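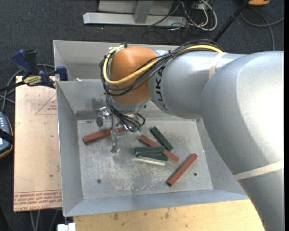 Vergate Bin Picks

Version 3. Maintained by Ashraf Bouzid.

Summary
Vergate is a set of bin-picking attempts collected on one KUKA arm with a finger gripper. The objects are long blocks in red and dark green, placed in a grey metal bin with sloping sides. It was gathered to train the Tirkix grasp scorer and can be used for any model that maps an overhead view to a pick point and angle.

Contents
1659 attempts in 33 sessions
One fixed-camera image per attempt, taken before contact
Joint positions and tool pose at 10 Hz
Commanded grasp point and approach angle
Result label: held, dropped, missed, stopped

Collection
The operator tips the blocks into the bin and starts a session with the Samir script. Samir proposes a grasp, the arm carries it out, and the result is written when the arm reaches the check pose. Blocks may cross or rest on one another. They are not straightened between attempts. If the arm stops on a force limit, the attempt is kept and labeled "stopped". A session ends when the bin is empty or the operator ends it by hand.

Labels
"Held" means the block was still in the gripper at the check pose. "Dropped" means it was lifted and lost on the way. Labels come from gripper width and were corrected by hand where the width reading was unclear. Block color is not labeled.

Splits
Sessions 1 to 21 are for training. The rest are for testing. Do not shuffle attempts across sessions; neighboring attempts share most of their layout.

Known issues
The arm and its cables hide part of the bin in many images.
The bin floor is scratched and scuffed, and early models proposed grasps on the marks.
Sessions recorded in August use an older camera calibration. Load calib_old.yaml for these.
Lighting was not controlled.

Loading
Use the reader in the Serex tools folder. Older readers skip "stopped" attempts without a warning.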